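From: Abdelghani Fahmy
To: kit-reviews list
Date: October 2, 2026
Subject: Re: Kukeo sim pack — worth it?

Reda Bouzid wrote:
> Has anyone tried the Kukeo block-stacking pack from Zodik?
> They want 800 for a year and we only have 500 left in the
> budget. Does it look decent close up, and is there enough
> in it for a term?

Reda — quick one, between meetings. Had the trial since September. Runs fine on our old desktops, set-up took a morning, mostly becuase of the licence server. You get the arm, the blocks and 1,000 ready-made starting layouts. Grain on the blocks is nicer than I expected, the shadows a bit hard-edged in places. Two renders from the stacking task, gripper view then the wide one:

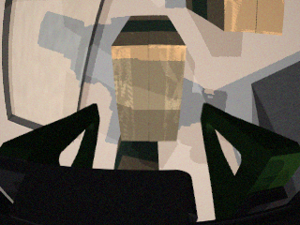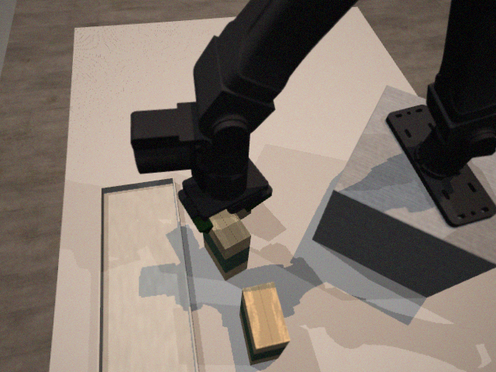
Is there a cheaper licence for a small group?
Ask Zodik for the single-seat one, it's 500 for the year and has the same tasks, but only one person can be logged in at a time.

Manual is thin. The bit on changing the gripper speed is just wrong, use the slider in the side panel instead. Support did answer, took them two days. Tahiri's pack has more objects but needs a much better graphics card, so no good for us.

Can send you my settings file if you want it, its short. Off to Ileck now, back Monday.

Abdelghani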